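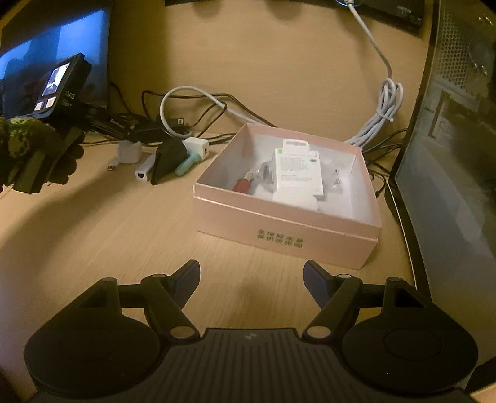 Informe de avance: evaluación de la pinza manual Stikero para captura de demostraciones
Proyecto Akl, paquete de trabajo 2
Responsable: Nisreen Shboul
Periodo: hasta marzo

1. Estado general

La evaluación del kit Stikero, suministrado por Zirkgate, sigue el calendario aprobado. Se han registrado 343 demostraciones válidas en el puesto de escritorio. Queda pendiente la serie en banco de almacén, que depende de la entrega de la segunda unidad.

2. Trabajo realizado

Las tareas se ejecutan en un escritorio de uso normal, con cables, adaptadores de corriente y de red, cajas de cartón y envases pequeños de venta al público. El protocolo no prevé despejar la superficie antes de cada toma. El operario sujeta la pinza por el cuerpo y parte siempre con los dedos abiertos.

Tareas completadas: extracción de un envase de una caja abierta, devolución a la caja y traslado de adaptadores. La tarea de recogida de cable se ha pospuesto. El procedimiento escrito no define con precisión el estado final y dos revisores clasificaron las mismas tomas de forma distinta.

3. Resultados provisionales

Tasa de tomas aceptadas en la primera revisión: 80 %. Los rechazos se concentran en piezas de plástico transparente, cuyo contorno se pierde en el registro visual, y en agarres junto a la pared interior de la caja, donde el dedo exterior roza el borde de cartón. Las almohadillas de los dedos no presentan desgaste medible. La calibración de apertura se repite cada 15 tomas, según el manual del proveedor.

4. Incidencias

La exportación al formato Ultel omitía la marca de tiempo inicial. Zirkgate entregó una corrección en febrero y los ficheros afectados se han vuelto a generar. El consumo de batería en sesiones largas supera lo indicado en la oferta; se ha solicitado aclaración por escrito, sin respuesta a la fecha de cierre.

5. Próximo periodo

Revisión del procedimiento de recogida de cable, recepción de la segunda unidad y comparación entre ambas con el mismo juego de objetos. No se solicita modificación del presupuesto. La recomendación de compra se remitirá con el informe de abril.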